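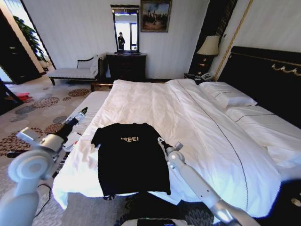 Prekholm, 5 Oct 2020

Okay, soup people, I have opinions about lentils today and you're all getting them. Thread!

My neighbour Adhiambo Urio gave me her red lentil and coconut soup recipe in winter and I've made it 12 times now. Yes, I keep a tally on the fridge. No, I'm not sick of it.

Start with two onions, chopped small, in a good glug of oil. Low heat. Go and put the kettle on. They want to be properly soft and a bit golden before you add anything else.

Then garlic (3 fat cloves), a thumb of ginger, cumin, and a teaspoon of turmeric that will absolutely get on your favourite tea towel.

Stir it for a minute till the kitchen smells amazing, then in go a cup and a half of rinsed red lentils, a tin of tomatoes and a litre of stock.

Someone asked about the lentils – I get mine from Farno, the little grocer next to the chemist. The supermarket ones are fine too, they just go mushier.

Simmer for 25 minutes, lid half on. Give it a stir whenever you walk past, red lentils love to catch on the bottom and then you're scrubbing till bedtime.

Coconut milk goes in at the end! Half a tin, with the heat right down. I used to chuck it in with the stock and it split on me every second time.

Salt, a big squeeze of lime, coriander if you're not one of the soap people. Adhiambo does fried curry leaves on top and hers is better than mine, I'll admit it.

Freezes really well – I do it in old yoghurt tubs, flat lids, labelled, or I end up defrosting bolognese by mistake.

Next up is her pumpkin one, but she says I have to wait till she's written it down properly. Might be November at this rate. Off to buy more limes!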